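Letdale Tenant Repair Fund
Progress report, second quarter of the grant

Work under the grant continued in all four of the buildings named in the original application. This report covers repairs finished, repairs still open, spending, and one change we would like you to approve.

Repairs

We closed 39 repair requests this quarter. Most were small jobs: dripping faucets, stuck windows, door closers, loose stair treads, and a few dead outlets. The larger jobs were the rear stairs at Gokelley Court and the laundry drain at Painemal House, which had been backing up since before the grant began. The drain line was replaced from the floor trap to the main. Tenants have not reported a backup there since.

The hallway lighting at Painemal House is finished on the lower floors. The top floor is waiting on a panel upgrade that the owner is paying for. We expect the electrician back in November and will finish the fixtures after that.

Open requests are mostly about heat. Tenants on the north side of Gokelley Court say their bedrooms stay cold when the rest of the unit is comfortable. Our contractor, Skoltell, balanced the radiators once and plans to come back when the boiler is running every day. If that does not fix it, the next step is to replace the zone valves, and that would have to come out of next quarter's budget.

Response times

Emergency calls were answered the same day. Routine calls are slower than we want. Part of the delay is scheduling, as many tenants work during the day and can only let us in after 5 p.m. Skoltell has agreed to keep 2 evenings a month open for us at the regular rate.

Spending

Spending is on track overall. Plumbing ran over because of the drain line, and painting ran under by nearly the same amount. Materials for the stairs came in below the quote, leaving $1,000 that we have not assigned. Receipts and the full ledger were sent separately with the quarterly form.

Change requested

We would like to move the unassigned money into a small parts budget, so that common items can be kept on hand at Painemal House. At present each part is ordered when the request comes in, and a simple faucet repair can take two visits. Single purchases would be limited to up to $100 - anything larger would go through the current approval steps. No other budget line would change.

Please let us know if the parts budget is acceptable or if you need a revised budget page first.
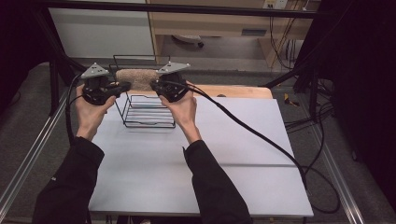

If a revised page is needed, we can send it with the next invoice. The next report will cover the heating work at Gokelley Court and the top floor lighting.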